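Biltent Textile Services
Minutes of the working meeting on the hand-held gripper kit from Gemix
Meeting held in November, small meeting room, start 2:10 p.m.

Present: operations, training, purchasing, IT, workplace safety. Finance joined from item 3. The sales contact of Gemix was connected by phone for item 2 only.

1. Minutes of the last meeting

The minutes were accepted with one correction. In the paragraph about the trial contract, "two months" must be read as "ten weeks". The open point about the storage shelf is closed.

2. Questions to the supplier

Purchasing had sent a list of questions before the meeting. The supplier answered them in this order.

Delivery. One kit is two hand-held grippers, the charging dock, a carrying case and the recording software Imodia for one computer. Spare fingertip pads are ordered separately, in bags of 40. Delivery time for pads is three weeks. Training remarked that this is long. The supplier will ask if a small stock can be kept at our site.

Price. The offer stands at 1,648 per kit, without tax. The yearly service plan is 938 for each kit and includes one calibration and the software updates. The service plan can be stopped after the first year with a notice of two months. Purchasing asked for this in writing, as the first offer said something different.

Repair. A gripper with a damaged joint goes back to the supplier. A replacement is sent when the damaged one has arrived, so there can be several days with no second hand. Operations does not find this acceptable for the main trial. The supplier can offer a loan unit, but had no price for it yet.

Data. The recordings stay on our own computer until we release them. IT asked what happens with recordings which we decide not to release. The supplier says that they can be deleted by us at any time and that no copy is made. IT wants to see this sentence in the contract also.

The supplier left the call at 2:45 p.m.

3. Comparison with Rafferty

Rafferty offers a glove system. Purchasing presented the two offers side by side. The glove is cheaper to buy, but the yearly cost is higher and the software must be rented per user. Training tried the glove in September and found it comfortable, but the movements recorded with a glove must be converted before a folding machine with two fingers can use them. With the hand-held kit this step is not needed.

Finance asked if we can wait with the decision until the new budget. Operations answered that the Gemix price is valid only until the end of next month. It was agreed to continue with the Gemix kit and to keep the Rafferty offer as second choice.

4. Report from the trial

The target of the first trial phase is 500 recorded folds of soft garments. Fleece and other thick fabrics were put first on the list, since our present folding line handles them badly and they still go to the hand-folding tables. Operators work with one gripper in each hand and fold on a normal table, with the same order of steps as at work: lay out, smooth, sides to the middle, then the lower part up.

Training reported that the first hours are tiring for the thumb. After two or three sessions most operators find a lighter way to hold the handle. Short sessions are better than long ones, and a break is now written in the session plan.
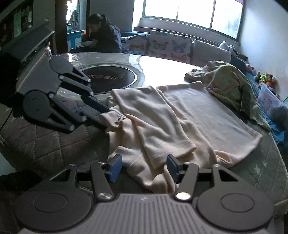
Thick seams remain the difficult point. When a fingertip pad takes hold beside the seam the fabric moves well, but when it takes hold on the seam itself the fold often opens again. Operators asked if there is a softer pad. Purchasing will put this question to the supplier together with the question about stock.

Table covers were also discussed. Operations would like to have one type of cover for all sessions. Training prefers different covers - a machine trained on only one surface may have trouble with another. It was decided to leave the covers free for this phase and to write the type in the session sheet.

Workplace safety has no objection to the kit. The joints on the side of the fingers can pinch the skin if a second person reaches in during a fold. A line about this must be added to the instruction sheet, in both languages. Long sleeves should be turned up.

5. Software

IT installed Imodia on the trial computer. The installation was simple, but the first update failed and had to be done by hand. Names of sessions cannot be changed after saving, and this has already caused some mistakes in the list. IT asks everybody to use the short form: fabric, table, number of session. The export works. The German menu is only partly translated, and the English menu will be used for now.

6. Decisions

The trial is continued to the end of the ten weeks.
One additional kit is to be ordered if the price of the loan unit is not received before the next meeting.
The service plan is accepted for the first year, under the condition that notice and deletion of data are in the contract.

7. Tasks

Purchasing: written offer, loan unit, softer pads, stock of pads.
IT: naming rule, text about data for the contract.
Training: new session plan with breaks, session sheet with a field for the table cover.
Workplace safety: instruction sheet.
Finance: check if the kit can be booked as a tool and not as a machine.

8. Other

The meeting room is too warm in the afternoon. Operations will ask for the small room on the first floor. The next meeting is planned in the same week as the stock count, start 9:30 a.m.

End of the meeting: 3:35 p.m.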